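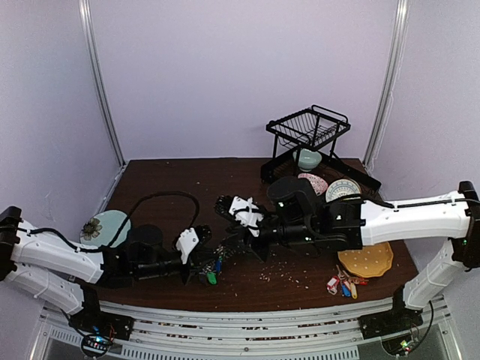
**Limewash** is a thin mineral paint made from slaked lime and water, usually with a bit of natural pigment stirred in. It goes on see-through, dries cloudy and ends up with the soft, mottled look that keeps showing up in living rooms and hallways. I've been putting it on walls (mine and other people's) long enough to have opinions, so I wrote this entry for our decorating wiki and I'm keeping it in my own voice. Derek Bloxham has promised to tidy my headings.

## What it's made of

Limestone gets burned in a kiln, which drives off carbon dioxide and leaves quicklime. Add water and you get slaked lime, and if you let that sit under water you get lime putty. Thin the putty down to something like skim milk and there's your limewash! Older recipes sometimes throw in tallow, linseed oil or casein to help it shed rain or stop it from dusting off on your sleeve.

Once it's on the wall, the lime takes carbon dioxide back out of the air and slowly turns into calcium carbonate again. People call this carbonation or curing. It needs a little moisture to happen, so a wall that dries too fast (hot sun, a heater blasting at it) tends to end up powdery.

## Limewash, whitewash and the look-alikes

These names get mixed up all the time. *Whitewash* is mostly an older, looser word, and it can mean lime-based or chalk-based white coatings. *Distemper* is chalk bound with animal glue, and it comes off if you scrub it. *Limewash-effect paint* is usually an acrylic with some texture in it – easy to use, and perfectly nice from across a room, but it forms a film on the surface and doesn't cure into it.

I've used both kinds. My stairwell is an effect paint called Nostico and I still like it. The dining room is real lime, in a warm gray from Schouten called Flultum (no, I don't know either), and in the late afternoon it's easily the better wall.

## Where it works

Limewash wants a surface that can drink. Bare lime plaster is the best of the lot, followed by soft brick, porous stone and unpainted masonry. Fresh gypsum drywall and anything already covered in latex paint need a mineral primer first, and I'd do a test patch even then. Glossy paint, metal and varnished wood are pretty much a no.

A quick check is to flick water at the wall. If it soaks in and darkens the surface, you're in good shape. If it beads up and runs, get primer.

Bathrooms are a maybe. Plain limewash is fine with humid air, but it hates direct splashing, so keep it away from the shower and the strip behind the sink.

## Putting it on

Dampen bare masonry with a spray bottle or a wide brush, then work in loose crisscross strokes using a big block brush. Keep a wet edge and finish one whole wall before you stop for lunch. I learned that one on my own chimney breast, where you can still find the line from a ham sandwich if you stand by the window.

The first coat looks terrible. It's patchy and gray and almost transparent, and every beginner I've helped has wanted to go straight back over it. Leave it alone! It lightens a lot as it dries. I wait overnight and then do the next one, and 2 coats is enough for most pale colors indoors. Darker shades can take more.

Wet lime is strongly alkaline and really can hurt your eyes and skin, so wear goggles, gloves and long sleeves. Cover glass, stone counters and wood floors too, as splashes can etch or stain them.

## Color

Only lime-safe pigments hold up, mostly earths and mineral oxides: ochers, umbers, siennas, iron reds and a few greens. Anything bright and synthetic may fade or shift. This is why the traditional palette leans muted, although Cukell now lists 171 shades on its card and some of the pinks are surprisingly loud. Mix all the pigment you'll need in one go, because matching a second bucket is miserable work.

Lilla Somogyi, who taught me most of this, paints her samples onto scraps of plasterboard and moves them from room to room for a week. She had 19 of them leaning along her hallway in June and went with the first.

## Care and repair

Dust it with a soft dry brush and skip the sponge. Small scuffs can be dabbed over with leftover limewash thinned a little further, feathered outward so there's no hard edge. On outside walls, expect to refresh it every few years, depending on the weather.

Leftover wash keeps well in a sealed tub with a skin of water on top. Stir it hard before you use it again, right down to the bottom, where all the good stuff settles.

## See also

- Lime plaster
- Distemper
- Milk paint
- Tadelakt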